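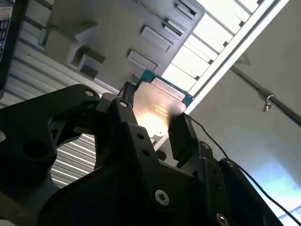
Held part drifts in the planning scene after the wrist turns
Posted by Kianoush Ebrahimi, 25th November

Hello everybody. I am working on the software side of a cell which takes desktop computers apart and puts some of the parts back. We use two arms, one planner process, and the Konus scene library for the collision objects. My problem is with the processor.

After the gripper closes on the chip, I attach it as a box to the tool frame. The box has the size from the datasheet plus a small margin. So far it is good. Then I plan a large wrist rotation, because the wrist camera must see the chip from a different side, and after this rotation the attached box is not where the chip is. In the viewer the box is tilted against the fingers by several degrees. When I plan back to the socket, the planner either reports a collision between the box and my own finger, or it finds a path that I don't trust.

What I tried already:
- I made the margin smaller. The collision message goes away but the tilt stays.
- I increased the rate of the transform buffer. No change.
- I waited 3 seconds before reading the pose. No change, so I think it is not the controller still settling.
- I allowed collision between box and fingers. Then it plans, but the error is only hidden.

The message in the log is always the same: "attached body pose older than 2000 ms, using last known". It appears also when everything looks correct, so I don't know if it is important.

Is the pose of an attached object fixed at the moment of attaching, or is it updated from the perception node? The documentation of Konus says one thing in the tutorial and the other thing in the reference.

Hubert Tanner

The pose is fixed at attach time relative to the link you name. The perception node can overwrite it only if you publish on the same object ID. Check your IDs.

Roswitha Holzer

Hubert is right about the attach, but I believe it is only one half of your trouble. We had the same thing at Wutbridge in May and I lost many days with it, so I write a bit longer.

The log line is important. It says that the pose which was used for attaching was already old. If your detector sees the chip before the fingers close, and the chip turns a little when the fingers touch it, then the box gets the orientation from before the grasp. It will be wrong from the first moment. You don't notice it because the view from your usual side hides it, and the big wrist rotation only makes it visible. The rotation is then innocent.

You can test this cheaply. Close the gripper, do not move, take one new detection, and compare it with the attached pose. If the difference is the same as after the rotation, it is a stale pose. If the difference is near zero, then I am wrong and you must look at the hand-eye calibration.

For the fix, do it in this order:

Remove the object from the world before closing, so no old ID stays there.
Close the gripper and wait for the force to be stable.
Run one detection with a stamp newer than the close event, and throw away everything older.
Attach with this pose, and write finger links into the touch list. Only the two finger links, please, not the whole hand.

One warning about the detection itself. The metal cover of a processor is bad for a corner detector when a lamp reflects in it. We fit on the edge of the green board where it is visible, and use the bright area for nothing. If the fit has fewer edges than you need, better to refuse and look again from another angle than to accept a poor pose.
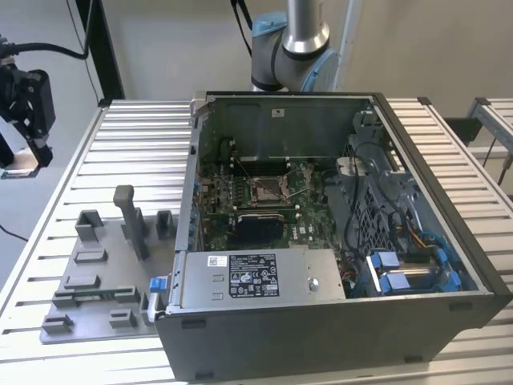 The return path to the socket has its own problem, and many people model the target too simply. A single box for the whole computer is fine when you move over it, but for the last part you need separate objects, otherwise everything near the socket is either forbidden or allowed. The one people forget is the retention lever. With the socket empty and the lever raised at an angle, as you want it for the insertion, it stands exactly in the space where a finger likes to go. I model it as a thin capsule with two states, open and closed, and the task layer switches the state. The memory slots beside the socket get their own box. The cables across the drive cage I do not model one by one, I put a low block over the whole area and the planner stays away from it.

Also the second arm must be in the same scene, with its real joint state. If you plan the arms in separate processes, the one arm is only a ghost for the other one, and this also gives collision messages that seem to come from nowhere.

Kianoush Ebrahimi

Thank you both. I made the test from Roswitha with the gripper closed and no motion. The difference is there already, nearly the same angle as after rotation. So it is the stale pose. My filter accepted any detection inside the 2000 ms window, and the close event was somewhere in the middle of it.

I still have to do the lever as two states. At the moment it is one fixed box - too large, I think.

Jonas Strebel

Same log line with me, but in my case the clocks of the camera computer and the planner were different by 651 ms. Check this too before you rewrite your filter.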